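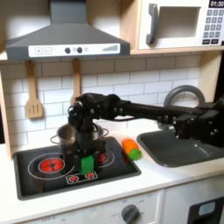
Short Fiction | Weekend Reads

I'd been on the 151 bus for so long that my left foot had gone to sleep, and the woman next to me had finished her crossword and started on mine. She was good, too. She got "estuary" before I'd even read the clue.

"Going all the way to Vikthorpe?" she said.

I told her I was. I didn't tell her why, because it sounded daft even in my own head. My aunt had left me a house there and I'd never seen it. I'd had a key in the post in March, taped to a bit of card, with a note that said the back door sticks and don't trust the clock. That was all. No "love from", no kiss.

"Nobody goes to Vikthorpe," she said, filling in six down. "They go to Itville and change their minds."

Well, I didn't change my mind. I got off at the last stop with two bags and a pot plant (don't ask, I'd panicked about leaving it) and walked up the hill in that fine sort of rain that gets in your ears.

The back door did stick. I had to put my shoulder to it and I fell into the kitchen, plant first. There was soil everywhere! And there on the wall was the clock, ticking away, telling me it was ten past four when my phone said half past one. 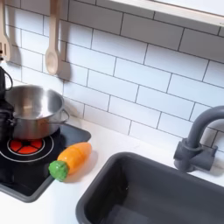 My aunt never threw anything out, so I'd expected piles of stuff up to the ceiling, and what I got was a kitchen so bare it echoed. I stood there dripping and tried to think what I'd do with it. I'm no decorator, but I knew I'd want it light - long white tiles set like bricks with dark lines between them, and a wooden spoon hung up against them where you could grab it. Hers were brown, with a pheasant on every one. Every single pheasant was looking at the clock.

I made tea. I sat on the step and drank it, and I'd just about decided to sell the place when somebody knocked at the front.

It was the woman from the bus. She had my newspaper under her arm.

"You left this," she said. "And I couldn't do the last one. Twelve across. Late, five letters."

I looked at it, and I looked at her, and I asked how she'd known which house.

"I used to wind the clock," she said, and came in past me, wiping her feet. "What time does it say?"

I went back to check. It said ten past four, same as before, and it was still ticking.

"Good," she called from the hall. "Then we've got a while yet. Is there any tea in that pot?"

213 shares | 6 comments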